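## Nappe en feutre ou en coton enduit pour la table de jeu ?

**mirabelle_du_26**
Bonjour à tous ! Je retape la grande table de la salle à manger pour nos soirées jeux du dimanche (on est souvent 6, parfois plus quand les cousins débarquent) et je cherche quoi mettre dessus. Le plateau est rayé de partout et les cartes glissent comme sur une patinoire. J'ai vu du feutre au mètre chez Mudance, et un coton enduit chez Donati qui me plaît beaucoup, mais mon mari dit que ça va coller aux coudes. Vous avez quoi, vous ?

**tarot_et_tartines**
Feutre sans hésiter. Le mien a fait trois hivers, les cartes se ramassent bien, les dés ne font plus un boucan pas possible. Par contre évite le premier prix, ça bouloche en deux mois et tu retrouves des peluches vertes jusque dans le beurre.

**Ploum**
Pas d'accord du tout avec le feutre si vous mangez en jouant. Chez nous quelqu'un a renversé un verre de rouge en pleine partie de Risus et la tache y est encore. Coton, lavable à 40, et on n'en parle plus.

**tarot_et_tartines**
@Ploum mais qui mange sur un tapis de jeu enfin ! On a une desserte pour les verres, c'est la règle de la maison.

**Ploum**
Ben moi, je mange. Et mes invités aussi. Une table de salle à manger, ça sert à manger, non ?

**mirabelle_du_26**
Ne vous disputez pas :) On grignote, oui, surtout des trucs gras je l'avoue. Et pour la couleur ? J'hésite entre un bordeaux et un vert foncé.

**vieux_grimoire**
Vert foncé ! Le bordeaux c'est joli en photo mais les pions rouges disparaissent dedans, j'ai joué une année entière comme ça et c'est pénible le soir. Pour le tissu, je suis dans le camp du simple drap épais posé sur un molleton. Le molleton change tout, vraiment, c'est lui qui amortit, et on peut laver le dessus à part. J'ai eu le mien au déstockage de Grallport en décembre, plus de 2 mètres de large, il en restait un paquet.

Le vert foncé, ça donne ça avec du rouge et du noir au-dessus : 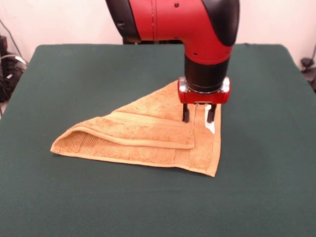

### Édit : on me demande pour les mesures

**vieux_grimoire**
Je réponds à tout le monde d'un coup. Compter une bonne main de retombée de chaque côté, sinon ça remonte dès que quelqu'un s'accoude. Pas d'ourlet trop raide dans les angles, ça fait une bosse et les verres (bonjour @Ploum) se retrouvent de travers. Et lavez le tissu AVANT de couper, le mien a bien rétréci.

**Ploum**
Le molleton dessous, ça je prends. Je reste au coton par-dessus.

**tarot_et_tartines**
Le molleton c'est trop mou pour les figurines, elles penchent. Je maintiens le feutre, direct sur le bois.

**mirabelle_du_26**
Bon, je pars sur le vert avec un molleton fin, j'ai demandé un échantillon pour voir si mes figurines tiennent debout. Quelqu'un sait si on peut agrafer le molleton sous le plateau sans abîmer le chant ? C'est du chêne, et ma belle-mère y tient.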